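November 12, 2021. Open afternoon, Welorbridge workshop

Writing this up the same evening while I still have it straight. Abbas was meant to keep the notes but he was on the door for most of it, so these are mine, with a few bits he told me afterwards.

Visitors: a party from Trinow, led by Fereshteh Tabrizi, and later on Kianoush Shojaei from Naseri with a couple of his people. Our side was Afshin, Kianoush T., Abbas and me. To save confusion I've put T. or S. after Kianoush all the way through.

**Setting up**

Doors were down for 1.30. The Trinow lot were early and waited in the corridor with coffee. Kianoush T. had the hand-held grippers on charge overnight, and both came up first time. The jaw zero on the older one had drifted again. I re-zeroed it twice and after that it held for the whole afternoon. I'd still like the encoder mount looked at before we lend it to anyone.

The projector would not talk to Afshin's laptop. We lost a fair bit of time on it and in the end he gave his introduction from the whiteboard, which went over well enough. He drew the chain from a person's hand, to the recorded motion, to the arm repeating it, and left the drawing up. People kept going back to it during the session, so I've taken a copy for the next talk.

Session counter stood at 1,053 recordings before we started. I set the demo folder aside so that nothing from today gets mixed in with those.

**The talk**

Kept short. Afshin covered why we record in ordinary clutter and not on a clean bench, and why we use the same fingers in the hand as on the arm. Questions from Trinow were mostly about cost and about how long it takes a new person to get useful. Kianoush T. said an afternoon for the basics and a good while longer for anything with two hands. Fereshteh wanted to know if we could do the same for sorting returned stock, where every item is different. Afshin said grasping yes, deciding where it goes is a separate problem and he did not want to promise it. I agree with that answer.

S. asked about lighting. Fair point, we are weak on it. Glare off paper and clear plastic still upsets the tracking and we have nothing good in place. He said they had the same trouble with wrapped goods at Naseri and ended up moving the lamps. Worth a phone call.

**Hands on**

Most of the afternoon went on this. We used the cluttered shelf, the one with the plastic container and all the small packets, tubes and papers round it. Two people at a time, a gripper each. The rule was that you could only touch things with the fingers.

What I noticed:

- People squeeze far too hard to begin with. Small cartons and boxes suffer. We should have a stock of empties.
- Nearly everyone comes in from above. When the item is flat on the shelf, coming in from the side is easier, and it took some of them a while to try it.
- With two grippers in a small space people wait for each other out of politeness. Kianoush T. had them call "in" and "out", which helped.
- Soft things in the container, cloth especially, were the favourite and also the worst for dropping. 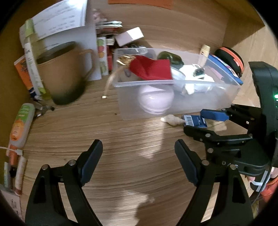

*Two grippers at the shelf. The one from the right has the small dark blue box between its fingers, the near one is open.*

Kianoush T. wants to use that shelf as the standard set-up for visitors. I'm in favour as long as we write down what lives on it, otherwise it will be a different shelf every time and we can't compare anything.

Abbas says two of the Trinow people asked him about buying a pair of the grippers outright. He told them to write to Afshin. We have no price for them and we should agree one before the email arrives.

**Software**

Showed playback in Witance on the big monitor at the end. It opened the files without complaint, but scrubbing back and forth was slow and it froze on me when I jumped to the last clip. Restarted it and carried on. Limit on the preview buffer was set to 100 and I've left it alone for now. T. thinks that's the cause. I think it's the graphics card.

**To do**

- Afshin: price for a pair of grippers, reply to Fereshteh about the returned stock question
- Kianoush T.: encoder mount on the older gripper, check the screws while it's open
- Abbas: sort the projector lead, send the visitor list round
- Me: item list for the shelf, ring Kianoush S. about lamps, try the Witance freeze again with the buffer lowered

Grippers are back on charge. Demo folder is still on the local drive and hasn't been copied over, so please don't wipe that machine before Monday.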